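Torkik Opens Sign-Ups for Its February Cutlery Sorting Workshops

20 Dec 2025 - Torkik is bringing back its cutlery sorting workshops this February, and we're delighted to say there will be more of them than last winter! The series covers one small, stubborn household job: getting mixed spoons out of a heap and into bins where people can find them again.

The sorting table has a green top, which makes it easy to spot a handle at a glance. Spoons with light orange wooden handles are among the first things people will meet there.
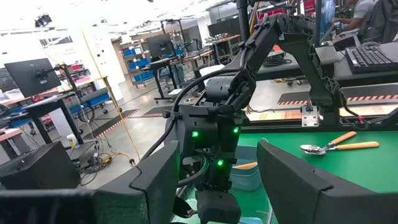 Sorting by Handle Color

Participants start with a mixed spread of teal and orange handles and decide which bin each belongs in. Clear plastic bins work nicely for the bigger groups, and a small gray one is plenty for the odd pieces. Color is the quickest rule to learn, and it holds up well in shared kitchens where everybody puts things away differently.
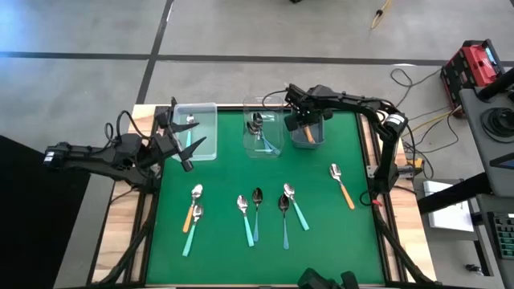 Teal-handled spoons in the clear bins, with more still to sort on the green mat.

The second half of each session turns to grip and shape. Thick, rounded handles take up far more room than slim, flat ones, so we'll be trying them in different containers and comparing notes as we go. 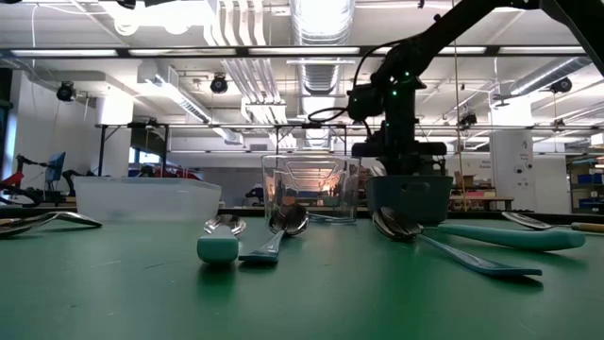

By Benjie Mercado, Torkik

I've been looking forward to this part all year. Last winter's groups came up with sorting rules I would never have thought of, and several went straight into the new handout. The series runs to four sessions with 20 places in each, and the handout is included. Sign-ups are open now at the Torkik front desk.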